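Gromix Pays Households to Fold Towels for Its Next Robot

Wed 10 April

Gromix, a small company that writes software for two-fingered robot arms, has started sending hand-held grippers to private homes so that people can record themselves doing ordinary chores. The first chore on the list is folding and moving towels.

The project goes by the name Pudow. It began with 14 households in and near Astberg, and the company says it wants each of them to turn in 300 usable recordings before the program moves on to a second task. By the end of last week the group had sent in 609 recordings altogether, counting the ones that were later thrown out.

A recording is short. The person holds the gripper by its handle, brings it up to the towel, closes the fingers, makes a fold or a move, lets go and backs away. A camera on the tool takes in the towel, the fingers and whatever else is nearby. Software then works out how the tool traveled through the room and pairs that path with the video. The learning system is given the pairs and has to come up with motions of its own when it meets a towel it has not been shown before.

"We had plenty of towels on a lab bench," said Divya Kartha, who runs data collection at Gromix. "The arm got quite good at towels on a lab bench. Then we put it in an apartment and it reached for the wrong spot, or it stopped and did nothing."

Kartha said the company considered furnishing several rooms in its own building and dropped the idea over cost. Mailing out the tools was cheaper, and people's homes came with their own lamps, shelves and clutter. Participants are asked not to tidy up first. A desk with boxes and bottles along the back is fine, and so is an unmade bed next to it, as long as no people, mail or screens with personal information are in view.

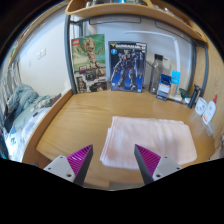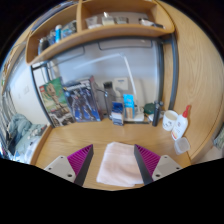
A pink towel, folded and lying on a desk between the gripper's two fingers.

Algirdas Dzene

Each household gets a case with the gripper, a charger, a spare set of finger pads and a printed sheet of tasks. The sheet calls for the towel to be placed differently from one recording to the next – turned a little, moved left or right, brought closer to the edge of the surface. Participants use their own towels. Thin kitchen towels and thick bath towels are both accepted, and the sheet asks for at least one of each if the household owns them.

The pads wear out faster than the company had planned for. The ridges that hold the cloth pick up lint, and after a few long sessions they need to be brushed clean. Two households asked for replacements in the first month. Gromix buys the pads from Fernandes, a parts supplier that also makes the finger mounts, and has asked for a softer version to try over the summer.

Payment is by accepted recording. Gromix would not give the rate but said a person who keeps at it can finish a set of 20 in under an hour. Recordings are turned down if the towel is out of view for too long, if the tool is moved so fast that the software loses track of it, or if the participant steadies the cloth with a free hand. The last of these is the most common, Kartha said. People do it without thinking.

"You tell them, and they nod, and then the other hand comes in and smooths the corner," she said. "I do it too. My own first batch was mostly rejects."

Failed grabs are a different matter. If the fingers slip off the towel and the person tries again, the recording is kept and marked. Kartha's team wants the system to see what a second try looks like. So far the marked recordings have been used only for testing, and the team has not settled on how many to mix in with the clean ones.

Review is done by hand. Three people at the Astberg office watch every recording, usually at double speed, and enter a start point and an end point. They also note the kind of surface and the state of the towel when the recording opens: flat, folded or bunched up. The company had hoped to have software take over part of this by now. Kartha said the early version confused towels with bedding when both were the same color and has been sent back for more work.

Participants can ask for any recording to be deleted, up to the point where it goes into a training set. After that the video is removed from the company's storage, but the system is not retrained without it. That rule is written into the agreement each household signs. One family that had applied for the first group turned the offer down after reading it.

An arm trained partly on the home recordings was tried out in the office kitchen in March. Gromix did not release results from that test and said the number of tries was too small to mean much. A longer trial is set for July, in apartments that did not take part in the recording, with towels bought locally for the purpose.

The second task will be stacking folded cloths in a drawer. It needs a longer reach than the current handle allows, and a new handle is being drawn up. Households already in the program will be offered the new tool first. Gromix is keeping a waiting list for others within driving distance of Astberg, and the cases will be dropped off and picked up in person until the company finds a carrier willing to insure them.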